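We use cookies to remember your reading preferences. Accept all | Manage

5 min read

By four in the afternoon Nassoro Mohamedi had his shoes off under the desk, and Minja was still thinking about the cup.

"Take your time," he told her, and he meant it, for he had been raised by a grandmother who took all of June to clear out one cupboard, and it had been a very well cleared cupboard by the end. Minja hung over the gray bin with her fingers spread. She was a big orange-brown arm with a yellow cable, and the people at Grirgate who paid for her wanted to know, in one line if possible, whether she could tidy up after a family yet.

Nassoro had written 43 versions of that line and thrown out every one. Could she pick up a cup? She could, on most mornings. Could she pick up a brush and put it down somewhere a person might look for it? Well, that depended on what you meant by somewhere, and it depended a good deal on the brush.
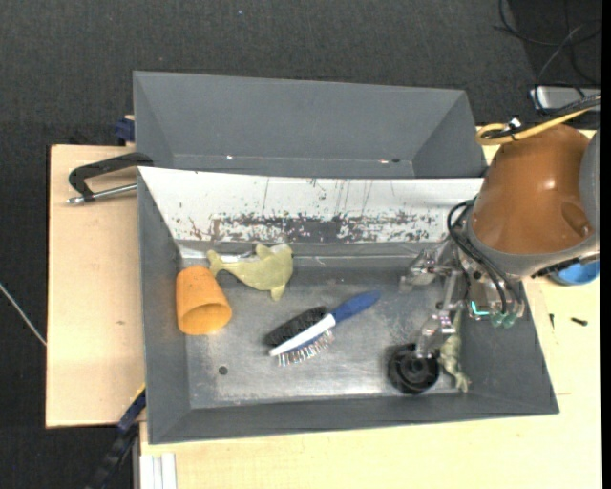

His daughter had named the dolphin, or whale, Pillow, back when it lived in the bathtub at their old place in Grumton, and he had never quite told her where it went to work these days. Minja was fond of Pillow, or so he liked to think. She would take it by the tail and carry it over to the back bin as gently as you'd carry a sleeping cat, and then she would let go a little too high up, and he would wince every time.

The log said 1,187 tries since the spring. He scrolled through it while he waited, past the long bad week with the lizard or frog or whatever it was, past the two days when she had gone for the round black thing and nothing else, like a child who has decided about supper.

His phone buzzed. It was Grirgate again, wanting the line.

He looked at the scraped white panel at the back of the bin, and he thought of his own kitchen, where the breakfast dishes were sitting just as he had left them, and where nobody at all was hovering over them with good intentions. Then he typed, slowly, with one finger, "She can help if you stay in the room," and sent it off before he could start on another version.

"All right," he said, and pulled his chair in closer. "The cup, then. Whenever you're ready."

Join our newsletter for a new story every month. Enter your email address. Unsubscribe at any time.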